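洗衣站开工前检查清单(带我的碎碎念版)

适用:Skudgate 项目,双臂遥操作采集,任务组“篮子到滚筒”
上一版是 Mitsuko Tamura 写的,只有打勾的格子。我接手以后每一条后面都加了点话,嫌啰嗦的可以只看每条的头一句。

一、进门先看地面

□ 地上没有水,没有线头,没有夹子之类的小零件
□ 底盘轮子锁死,两个都踩下去
□ 操作员的椅子不压线

地面这条我每天都勾得很认真,十二月那次我自己踩到一小摊水,人没摔,手里的主手甩了一下,从臂跟着抡了出去,差一点打到墙。那之后我的习惯是先拿干拖把过一遍再上电,就算看着是干的也拖。轮子锁要用脚踩到底,会有“咔”的一声,没听到就再踩。

二、急停和上电

□ 急停按钮在操作员左手够得到的地方
□ 空载按一次急停,两条臂都断力
□ 复位以后等自检走完再碰主手
□ 指示灯正常,没有闪烁

空载试急停,很多人会跳过(我知道你们谁跳过了哈哈)。请不要跳。断力的时候臂会往下沉,所以按之前先把两条臂摆到低位,下面别放东西,更别放手。Kongkaew 那边寄来的新电源,自检比旧的慢,我第一次用以为死机了,反复重启了几回,其实多等一会儿就好。灯如果一直闪,别硬上,先写到本子上再找 Miyuki Matsuda。

三、夹爪

□ 手指上的螺丝用手拧一遍,不松
□ 指面没有线头、没有胶印
□ 全开全合各一次,声音正常
□ 夹持力档位在 2

夹持力真的就是 2,不要为了好抓牛仔裤自己往上加!加了以后薄衣服会被夹出印子,更要命的是夹到门封胶圈的时候不容易松开。指面上的线头比想象中多,毛巾采多了尤其明显,我兜里常备一卷胶带,粘两下就干净。粘完记得看看胶有没有留在指面上。

四、洗衣机本身

□ 水龙头关,插头拔掉,插头放在机器顶上看得见的地方
□ 滚筒里没有衣服,伸手摸一圈
□ 门开到最大,轻推一下不会自己回弹
□ 胶圈没有翻边,褶子里没夹东西
□ 右下角过滤盖关好

插头放在机器顶上是 Mitsuko 定的规矩,我觉得特别好,远远扫一眼就知道有没有电。滚筒要用手摸,别光看,袜子会贴在上面那一侧,弯着腰都不一定看得到。我们有一批数据就是这么废的:滚筒里本来就躺着一只袜子,标签写的是“空筒起始”,后来训练出来的策略老想往筒里面再掏一把,查了两天才查到根上。

门的角度也值得多说两句。门没开到底的话,左臂从侧面进来会蹭到门框,蹭一次两次看不出什么,时间长了铰链会松。我的做法是门开好以后,先用主手慢慢把左臂送到门边上,再慢慢退回来,确认中间有余量,然后才正式开始录。 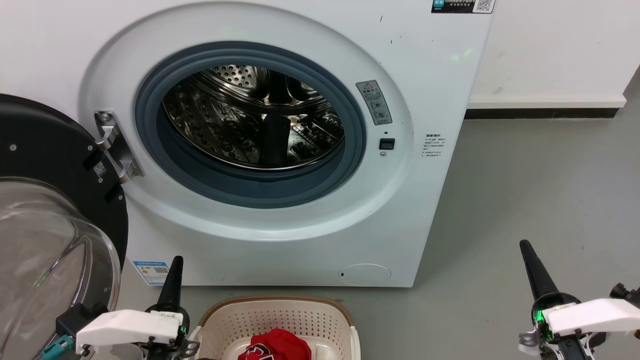
接着说篮子。篮子的位置每组都要换,这是采集要求,可是换位置不等于随便乱放。检查的时候看这几样:

□ 篮子整个在两条臂都够得到的范围里
□ 篮子边沿没有裂口、毛刺
□ 衣服没有挂在篮子外面拖地
□ 拉链、扣子、硬挂件都处理过

裂口这条是吃过亏的。塑料篮子被夹爪夹久了,边上会起小裂,衣服一勾,整个篮子跟着被提起来,然后掉下去,声音巨大,隔壁 Nuslow 组的人都跑过来看。现在有裂的篮子一律换掉,别拿胶布缠。

衣服上的硬东西也麻烦。拉链要拉上,皮带抽掉,口袋翻一遍,别笑,我在口袋里翻出过一把钥匙。带大扣子的外套先不进这一组,等 Zillbridge 那边的软指面到了再说。

五、相机和录制

□ 镜头擦过,没有指纹
□ 画面里能同时看到筒口和篮子
□ 试录一条,回放,时间戳连续
□ 硬盘剩余空间够这一场用
□ 画面里没有人脸、工牌、手机屏幕

试录那一条一定要回放,一定要看完。我就干过录了一上午,回头发现右腕的画面停在第一帧的事,那种心情不想让你们也体会一遍。人脸和工牌属于隐私检查,录的时候旁边的同事请站到操作员身后去,端着杯子路过也请绕一下。

六、录制过程中

□ 每组 27 条,中间不换操作员
□ 每组结束停臂,手离开主手,看一遍关节温度
□ 连续四组以后必须休息
□ 失败的也保留,标“失败”,写一句原因

失败的那些千万别删。掉了、夹歪了、衣服卡在胶圈上了,都是有用的例子,模型也得见过这些才知道怎么往回找补。原因写一句就行,“袖子挂门锁口”这种就很好,别写“手滑”,手滑我没法分类……

有一种情况要马上停:衣服一头在筒里,一头缠在手指上。这时候人会本能地想拽,一拽就是整条臂的力都压在胶圈上。正确的顺序是先松爪,等,再退。松不开就按急停,然后用手去解。解的时候另一个人看着急停按钮,手就放在旁边,别聊天。

休息也算安全项。操作主手时间长了手腕会酸,酸了动作就糙,后面的数据一看就知道是累了以后录的,轨迹抖得厉害。

七、收工

□ 两条臂回到停放位,断电
□ 洗衣机门留一条缝透气
□ 衣服全部从筒里拿出来,数一遍件数,跟登记表对上
□ 数据拷完、校验完再拔盘
□ 本子签名

截至这一版,任务组里有效的一共 521 条,Miyuki 那边还在复核标签,复核完可能会再少一些。谁的组里被退得多,我会单独去找你聊,不是批评哈,多半是篮子摆得太靠边了。

本次检查备注(我填的):
急停:正常。
左夹爪:有一颗螺丝略松,已拧紧,明天再看一次。
右夹爪:正常,指面粘过线头。
胶圈:褶子里有一点绒,擦掉了。
过滤盖:关好。
篮子:没有裂。
试录:回放过,没问题。
待办:拖把头该换了,已经掉毛掉得比毛巾还厉害。急停按钮旁边那张标签快磨没了,找 Mitsuko 要新的。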